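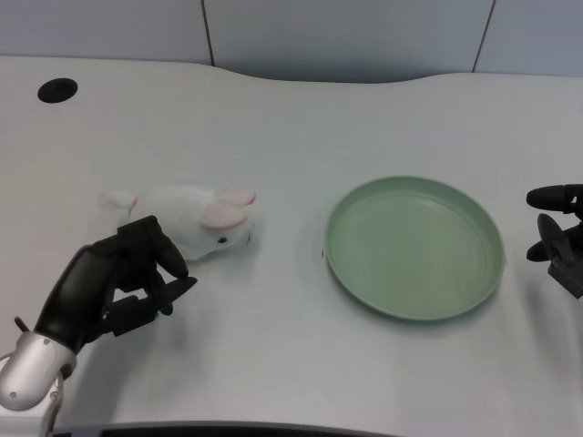 Plalline Rabbit and Dish

README for release 2

Contents

Plalline is a small picture set about one everyday job: putting a soft toy into a dish on a table. Release 2 has 282 still pictures, in 117 groups. A group is one arrangement of the toy and the dish, and a group may hold a single picture or several.

The set is one part of the Wutia household objects series and uses the same file layout as the others. If you already have a script that reads the cutlery or the folded cloths, it will read this too.

The objects

Rabbit. A white plush rabbit with long ears, pink on the inside, and small dark eyes. The fur is soft and does not hold a crisp outline, so expect the edge of any mask to wander a little. The ears move separately from the body and often end up somewhere you would not guess from the way the body is lying.

Dish. Round and pale green, with a raised rim. In the label files it is always "dish", whichever way up it is. Release 1 used "plate", "bowl" and "tray" for it, depending on who was labelling that day, and these have all been merged.

Table. White top, with a back edge that curves instead of running straight. There is a round black cable hole towards the back on the left. It has its own label, "hole", so that it does not get picked up as a loose object.

The back edge matters if you plan to crop. A straight crop along the top of the table will either lose some of the surface or keep some of the wall. We left the pictures whole.
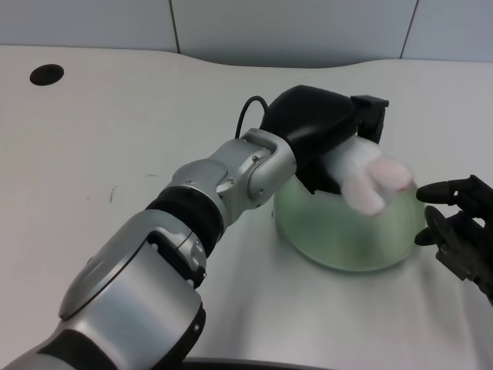
Labels

Each picture has one line in labels.csv. The columns are:

group - the arrangement number
toy_place - on_table, over_dish, in_dish or unclear
toy_side - belly, side, back or unclear
dish_up - open, upside_down or unclear
ears - free, folded, hidden or unclear
note - free text, often blank

"Over_dish" means the toy is off the table and above the dish. It says nothing about whether the toy went in. For that you need a later picture from the same group, and not every group has one.

"Unclear" is a proper answer and should be kept. Where only a bit of the toy can be seen, or where it is blurred, the labellers were told to put "unclear" for the side and the ears and move on. Please don't fill these in from neighbouring pictures.

An upside-down dish with the toy above it is a valid arrangement. These pictures are labelled in the same way as the rest, with dish_up set to upside_down. If your work only concerns filling a dish, filter on that column first. 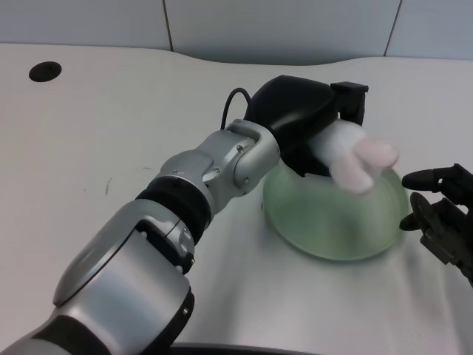 A reader of release 1 wrote that pink should never have been used to decide where the ears were, as "a pink tip on its own could be an ear or a paw, and your labels always say ear". We agreed. In release 2 a pink part on its own is not enough, and the ears column is set to "unclear" unless the head can be seen as well.

The same reader asked for a column giving the direction the head points. It was tried on 200 pictures and dropped. The labellers agreed well enough when the rabbit was lying flat but not when it was held up, and a column that only works half the time seemed worse than none.

What counts as in the dish

The body has to rest inside the rim. Ears do not count. A rabbit with its body in the dish and its ears hanging over the side is in_dish, and one lying on the table with an ear across the rim is on_table. This is the rule people ask about most.

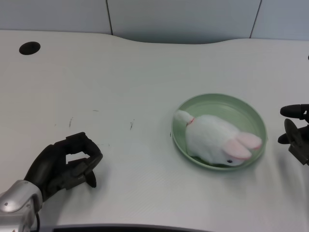
Labelled in_dish, belly, ears free.

Known problems

White fur on a white table gives weak edges, mostly along the underside where the shadow is soft.

The green of the dish shifts a bit between pictures. No colour correction has been done.

Some scuffs on the table were marked as objects in release 1. The ones we found are gone, but there may be more.

Getting the files

The pictures and labels.csv come in one folder from the Ustonside file store. Cordeiro keeps a second copy, updated every Tuesday. The two should match. If they don't, use the Ustonside one and tell us the group number that differs.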